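Hanging shirts straight from the basket

We use cookies to remember your preferences and count visits. By continuing to browse you agree to our cookie policy. Accept | Manage settings

The dryer quit in November and I decided not to replace it. Since then all tops in this household go from the washer to a basket, from the basket to a hanger, and from the hanger to a rack. This post covers the middle step, the transfer from basket to hanger, where most of the stretched collars come from.

Background

My old method was to peg shirts by the hem on a line in the laundry and iron out the peg marks later. It worked, but every shirt was handled twice: once to peg it and once to put it on a hanger for the wardrobe. Drying on the hanger removes one of those. The cost is rack space, and a shirt on a hanger dries more slowly through the shoulders, where two layers of fabric sit against the wire or plastic.

A washer load here is up to 17 tops. The rack I use at home is a Kademden, with a top bar long enough for all of them if the hangers alternate direction. I paid extra for the version with locking feet and would do so again.

Hanger types

Wire hangers are thin, so they pass through a neckline with very little stretching. They also bend, and a heavy wet jumper will pull the shoulders down. I keep them for T-shirts only.

Moulded plastic hangers are thicker and hold the shoulder shape better. They need a wider neck opening. Mine are Flikari, bought in two lots, and the second lot has a slightly tighter hook that has to be pushed onto the bar.

Clip hangers are for anything with no shoulders: tea towels, cloths, skirts. One clip is enough for a cloth if drying time doesn't matter. Two clips will keep it flat.

Basket position

Put the basket directly in front of the rack, with its rim well below the bar. The shirt can then stay partly in the basket while the hanger goes in, and the basket carries most of the weight. Lifting a wet shirt clear by the collar and then hunting for the opening is what ruins the rib.
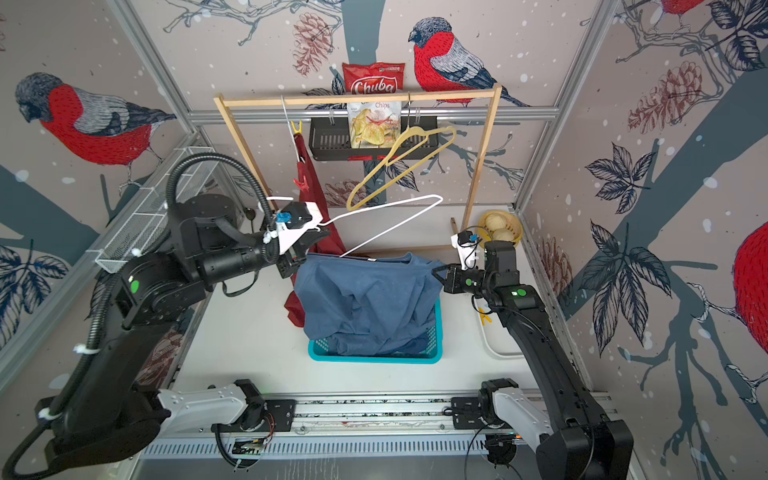
Procedure for a T-shirt

1. Find the neckline and bring it to the top of the pile, leaving the body of the shirt in the basket.

2. Hold the hanger by the hook in one hand. Use the other to steady the shirt at the shoulder.

3. Feed one end of the hanger in and along to the shoulder seam. For a tight crew neck, go up through the hem instead. It takes longer but the collar isn't stretched at all.

4. Tilt the hanger and work the second end in. If it catches, back it out a little and try again at a lower angle.

5. Lift by the hook, with a hand under the hem until the whole shirt is clear of the basket.

6. Hang it, pull the side seams straight and smooth the sleeves down. Leave a gap to the next item.

Notes on drying

A cotton tee spun at the washer's highest setting is dry overnight in the spare room with the window open a crack. At the lower speed it needs until the following afternoon. Turning on the ceiling fan made more difference than moving the rack closer to the heater.

Long cloths should be folded over the bar or clipped higher. If the bottom end rests on a surface it stays damp and picks up lint.

I tried a set of Mivitz folding hangers, which collapse to go through the neck and then snap open. The mechanism is fine on dry shirts. On wet cotton the fabric drags on the hinge, and I've gone back to plain ones.

Next job is colour sorting before the wash, so the darks come out of the basket together and go on the same end of the bar.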